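Home | Essays | House | Clothes | Letters | About

Hang Up the Jacket

Last updated 17/06/2022

A jacket should be on a hanger when it is not on a person. I have believed this for a long time and I have lived with people who believe otherwise. They are decent people. They put the jacket on the bed when they come in, and at bedtime they move it to the chair, and in the morning they pick it up from the chair and put it on. If you ask them about it they say they are saving time. I don't think they are saving any.

It takes a few seconds to hang up a jacket. You need a free hanger and a free place on the rail, and if you have both, the job is done before you have thought about it. If you lack one or the other, the job turns into a search, and that is when the bed starts to look good. Most of the arguments people have about tidiness are really about whether there was a hanger.

I shared a house on Redcombe Street for 9 years with a man named Miklós Pap. He owned more jackets than anyone I have known and he never had one on the floor. I used to put this down to character. Then one day I had to find a blanket in his closet and saw that he kept a bare stretch of rail at the end nearest the door, with empty hangers on it and nothing else. He came in, he took one down, he used it. When all the empty ones were full he got rid of something. Mine was packed so tight that you had to push with your forearm to get a shirt in, and naturally I left my clothes on the bed.

So my first opinion is that the amount of clothing you own should be set by the rail. If the rail is full, you have too much. Buying a second rail is a way of putting off the question. I did it once, a folding one from Landden, and within a month it was full of things I had already decided not to wear. 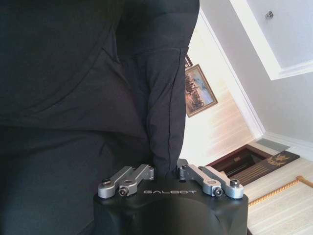

My second opinion concerns dark clothes. People think black and charcoal are easy because stains don't show. Stains may not, but lint does, and dog hair does, and so does the dust off a blanket. A dark jacket that has spent the afternoon on a white bed will have picked up whatever was on the bed, and the bed will have picked up whatever was on the jacket. You have sat on a bus in that jacket. You have leaned on a counter in it. Then you lay it on the place where you sleep. I don't consider myself fussy about germs, but I would like my bed to be the cleanest thing in the house, and it can't be if it is also the coat rack.

People with white bedding should be the strictest about this, and in my experience they are often the worst. I suppose the bed is big and bright and it looks like a table. My sister had a white set by Besnard that she saved up for, and by the second winter there was a gray patch at the foot where the coats went. She washed it and washed it. She now says she likes cream.

The usual answer to all this is hooks. Hooks are better than the bed and I have three by my back door. But a hook holds a garment at one point, and the weight of the whole thing pulls from there. A raincoat doesn't care. A knitted jacket cares a good deal, and after a season you get a little bump behind the neck that no iron will take out. If there is a loop sewn inside the collar, use the loop. If the loop has torn off, sew it back on -- it is five minutes' work, and I have gone whole years without doing it, so I know how easily it gets left.

With a hood it is worse. Most people hang a hooded top by the hood, and the hood stretches until it sits on your back like a sack. Put the hanger through the shoulders and let the hood fall behind. If it is a pullover, feed the hanger in from the bottom and bring the hook up through the neck. Do not force it down through the collar from the top. That is how necks get loose, and I can spot a closet full of people who do it that way from the clothes they wear to the store.

Then there is the matter of the hanger itself. I am not against wire hangers for shirts. They are thin and you can get a lot of them on a rail. For anything with weight in it, though, the wire digs in and leaves a corner in the shoulder. Plastic ones are fine until they crack at the neck. The ones I like have a solid metal hook that turns, so you can hang the thing whichever way the rail wants it and don't have to take it off and put it on again. In May I bought a box of them from Sesley and replaced every odd one in the house. I had not expected to enjoy that as much as I did. 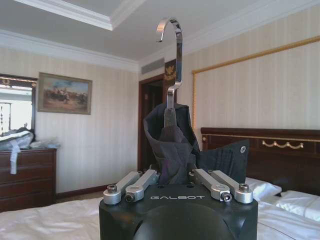 I also think the hooks should all point the same way. I know how this sounds. It was Miklós who talked me into it, and I resisted for a long time on the grounds that life is short. But if every hook faces the back wall you can lift out ten garments in one go, and if they are mixed you can't lift out two without a fight. When we had the pipe burst upstairs he had his whole closet out and across the landing in two trips. I made more than I could keep track of and dropped half of them on wet carpet.

A word about guest rooms and hotels, where the habits of good people fall apart. I have stayed with friends who made up a lovely bed, with the pillows stacked and a lamp and a glass for water, and then left not one hanger in the closet. What is the guest supposed to do? He lays his clothes on the bed until it is time to sleep and then he lays them on his suitcase. If I were limited to one thing for a guest room I would skip the lamp. Hotels do supply hangers, but plenty of them still use the kind without a hook, the kind that fits into a ring so you won't steal it. I have paid $296 for a night in a room with those. I would not steal a hanger from anyone, and it bothered me every time I opened the door. It also meant I couldn't hang a damp jacket in the bathroom, where it needed to be.

Which brings me to the one exception I allow. Wet things should not go into the closet. Hang them in the open, from a door frame or a shower rail, with some air on both sides, and button or zip them so they dry in shape. A wet jacket thrown over a chair dries with the chair in it. Once it is dry, it goes back on the rail the same day. The exception has a way of growing if you let it. I had a coat on my shower rail from one weekend to the next and was moving it aside every morning to wash.

The chair people will tell me there is a third kind of garment, worn once and not ready for the laundry, that belongs neither in the closet nor in the basket. I grant that it exists. My own answer is the near end of the rail, the same stretch Miklós left bare, with a gap between it and the clean clothes. A sweatshirt can spend two nights there and do no harm. What I won't grant is that it needs furniture. A chair in a bedroom is for sitting on while you put on your socks, and I have been in bedrooms where the owner stood on one foot to do that beside a perfectly good chair with six sweaters on it.

My sister reads these before I post them, and she says I should mention that children can't reach the rail. She is right. Lower it.

Contact | Copyright: all essays belong to the author, please ask before reprinting | Back to top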